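Slide 1 — Title
Two arms on the returns bench: what changed for us at Skurow

Hi everybody, thanks for picking this room over the coffee line! I'm Magdolna Fodor and I run the returns floor. My colleague Orsolya Halász did most of the bench setup, so save the hard wiring questions for her.

Slide 2 — What we do
Skurow takes back small stuff from stores. Pens, toys, little boxes, desk things. Someone opens the carton, sorts it, puts the good pieces on a display shelf for checking, and the rest goes in bins. We have 15 people on the floor. Until last December every one of them sorted by hand for the full shift.

(Ask for hands: who here has done sorting work? Wait for it.)

Slide 3 — Before
Talk about wrists. Talk about the last hour of the shift, when everyone gets quiet and the pile looks the same as it did at lunch. I did that job for years and I still remember the feel of the bin edge on my forearm.

Slide 4 — The bench
Bratix is our name for the two-arm station. One person looks after it. They set out the pieces, start the run, step in when a grip goes wrong, and write down what happened. We practice on a small setup first, with a little pink shelf, a couple of open bins and some pens and highlighters on the table. Pens are great for training because they are thin and they roll. Everybody wants to start with boxes. Start with pens! 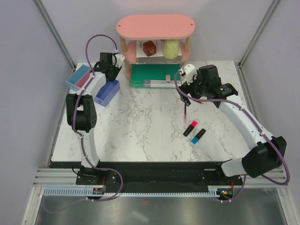
What happens to the sorters when the arms take over part of the sorting?
They stay on the floor, and their day gets split up differently. Each sorter spends part of the shift looking after the bench and the rest on inspection, repacking or hand sorting the pieces the arms can't manage yet.

Slide 5 — The new job
This is my favorite part, so slow down here. Looking after the bench is a real skill. You learn to read a bad approach before the fingers close. You learn where to lay a marker so it can be picked up at all. Our best person at this had never touched a robot before, and within 2 weeks she was rewriting our layout sheet. We now pay a higher rate for bench hours. That took some arguing with the office, and I'd do it again.

Slide 6 — What got harder
Be fair about this one.
The bench is lonely. Hand sorting was boring but you could talk across the table, and people missed that. We moved the bench closer to inspection and it helped a bit.
Stopping and starting is tiring in its own way.
The first rota was bad. I wrote it. Fixed 59-minute turns, don't ask why 59, and people hated it. Now the crew sets its own swaps.

Slide 7 — If you're starting out
Bring the sorters in before the arms are bolted down. Vincze, our sister site, did it the other way around and had to move everything.
Keep a paper notebook at the bench. Ours has 50 pages filled already and it's the most useful thing we own.
Let people say no to bench duty for a while. Most come around on their own — a few don't, and we still have plenty of hand work.

Slide 8 — Next
Groslow, the next bench, will take soft packs. Orsolya is very excited and I'm a little scared. Questions (leave ten minutes, repeat each one into the mic).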